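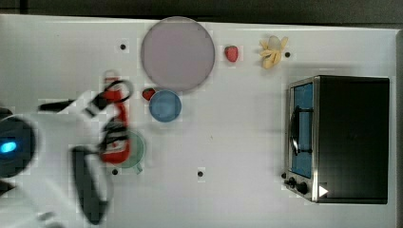 # Chapter 6: Managing the Injured Player During the Season

## 6.1 Roster Status and the Return to Play

A football season is long, and few teams finish it with the same players who began it. The staff of a team must therefore plan for injury in the same way that it plans for travel, practice and opponents. This chapter describes how a team classifies an injured player, how the player is brought back to practice, and how the decision to return is recorded.

The chapter draws on one extended case, the Mansilla club, a semi-professional side that carried a high number of leg injuries in its second season. Students should read the case notes in Appendix C before starting Section 6.3.
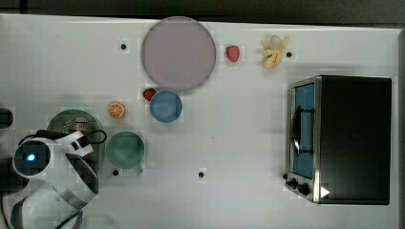

A player who cannot take part in games may be listed in one of several ways. The most common are the day-to-day list, the short-term reserve list and the season-ending reserve list. League rules differ on how long a player must remain on each list and on whether the player may practice during that time. In all cases the listing is a roster decision as well as a medical one, and the two should be documented separately.

The medical decision belongs to the team physician. The roster decision belongs to the general manager, who must weigh the expected length of absence against the number of open places on the roster. Problems arise when these roles are mixed – for example, when a coach asks the medical staff to shorten an estimate before a rivalry game.

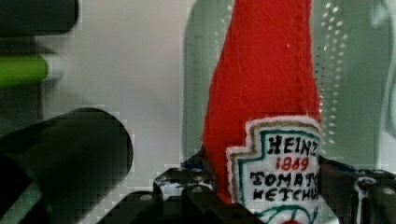
## 6.2 Stages of Return

Most programs divide the return to play into stages. The player begins with individual conditioning, moves to position drills without contact, and then joins limited team practice. Full practice follows only when the physician has given written clearance. A player who reports pain or swelling at any stage goes back to the stage before it.

The Mansilla staff kept its records in a software package called Clinix. Each entry listed the drill, the player's own rating of effort on a scale of 0 to 100, and the initials of the trainer on duty. By the end of the season the file held 406 entries. The review in Section 6.4 found that 2 players had been moved to full practice before written clearance was on file.

Running speed is often used as a test of readiness. The Pollus protocol, used throughout this book, asks the player to repeat a sprint of 100 yards and compares the result with a time recorded in preseason. A single good result is not enough to advance a player. The test should be repeated on a separate day, on the same surface and in the same footwear.

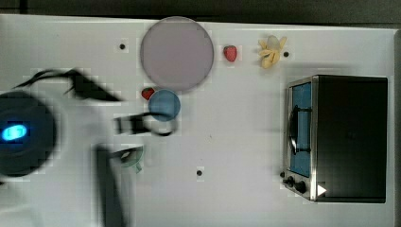 Position also matters. A running back places sudden loads on the foot and ankle when changing direction, and straight-line speed says little about how the player will respond to those loads. Linemen run shorter distances but push against resistance on nearly every play. The Jallska drills, set out in Table 6.2, are grouped by position for this purpose – staff should select the group that matches the player's expected role in the next game.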